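5 min read

I have been wearing the same pair of Zinen ankle boots since college (they've been resoled twice, don't judge), so when the woman who runs the little shoe and bag repair counter at Fülöp said yes to a chat, I basically ran there. She asked me to leave her name out because she's shy, and I promised, so she is just "she" today!

I got there at 8 in the morning, before the counter opened, and she was already gluing a heel. She didn't stop. She talked for almost an hour with a brush in her hand and I sat on a stool with my coffee and tried not to touch anything.

I asked how she got into it. "I broke a sandal on a trip," she told me, "and the guy who fixed it let me watch. I was 22 and I had a job answering phones. I went home and took apart every shoe in my closet." Did she put them back together? "Two pairs," she said, and laughed so hard she had to put the brush down.

She keeps a notebook of every job. Last year she did 1529 of them, and 253 of those were zippers on boots, almost all between September and the first snow. "People find out in the store that their boots won't close, or in the car, or on the way to work. So bring them in August! I have nothing to do in August."

I wanted to know what she thinks of the stuff we all buy now. I was a bit scared to ask, with a Larnness tote on my lap that cost me $71 and already had a strap coming loose. She picked it up and turned it inside out – my receipts went everywhere, very glamorous – and looked at the stitching for a while. "The fabric is fine. The thread is too thin for the strap. I can redo it in ten minutes." And she did, with me still asking questions.

Her rules for shoes are pretty simple. Don't wear the same pair two days in a row. Stuff wet ones with newspaper and keep them off the radiator. Get the heel tip changed when you can hear it click on tile. "That click is the nail," she said. I have been clicking for months, you guys.

We got onto closets, and she told me she owns six pairs of shoes. Six! I own more than that in black. She does have a weakness for coats, though, and most of hers are secondhand from Fimico, where she goes on her lunch break "only to look."

I went home all fired up and decided to sort my whole fall wardrobe in one evening, starting with the sweaters.

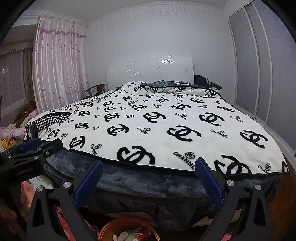 Big plush blanket, big logos, bedtime goals.

Before I left I asked her for the strangest thing anyone has brought in. She thought about it. "A man brought one tap shoe. He said the other one was fine." She charged him for half a pair.

If you go, cash is easier, and she closes for lunch at noon. My boots are with her until next week and I miss them already – I'm in sneakers with everything, including a dress, and I kind of like it?

Comments (3)

bootsandbiscuits: The clicking!! I just walked across my kitchen to check. Yep.

Marlowe_Knits: Does she do suede? I have a pair with a salt line I can't get out.

tinycloset: Six pairs, I feel attacked. Loved this one, more interviews please!

Recent posts
What I Packed for a Rainy Long Weekend
Three Ways to Wear a Denim Shirt (Again)
We Hit 4000 Readers and I Cried a Little
My Fimico Haul: Two Coats and a Mistake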